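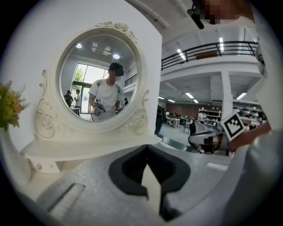 Write the Rules Before You Pick Up the Gripper

I have an opinion about mirrors, and I know how that sounds. I've spent a good chunk of this year recording demonstrations with hand-held grippers, and if I could add one page to every collection protocol, it would be the page on reflective surfaces.

Most protocols I've read go deep on the hands. How fast to move, how wide to open the fingers, when to start over. Ledesma's runs to 30 pages and I like it a lot! But the word "mirror" shows up once, in a packing list. Meanwhile a vanity puts the operator, the markers on the gripper and whoever is standing behind them right into the recording, and a policy has to learn from all of it.

Some people want to ban mirrors outright. Carolina Baptista argued for that at the Ostumeo meetup in August, and she made a decent case (less cleanup, fewer faces to blur, fewer confused marker readings). I still think she's wrong. Homes have mirrors. A robot that has only met matte surfaces is going to have a bad first day in somebody's bedroom.

So keep the mirror and write the rule. Mine would say that every episode with a reflective surface gets a tag, that a marker seen in glass never counts as a tracked marker, and that anybody who could end up in the reflection has signed the same consent form as the operator. That last one is where teams get sloppy – they think of consent as something for the person holding the tool.

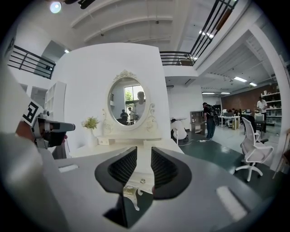 Two grippers at the vanity, with the room behind showing in the glass.

I'd also like 2 reviewers on every tagged episode. At Andier we tried it on a batch of 200, and 121 came back with a note from the second reviewer that the first one hadn't made. Yes, it's slow, and yes, I complained the whole way through (ask anyone). I'd still put it in the standard tomorrow, right after the part about finger speed.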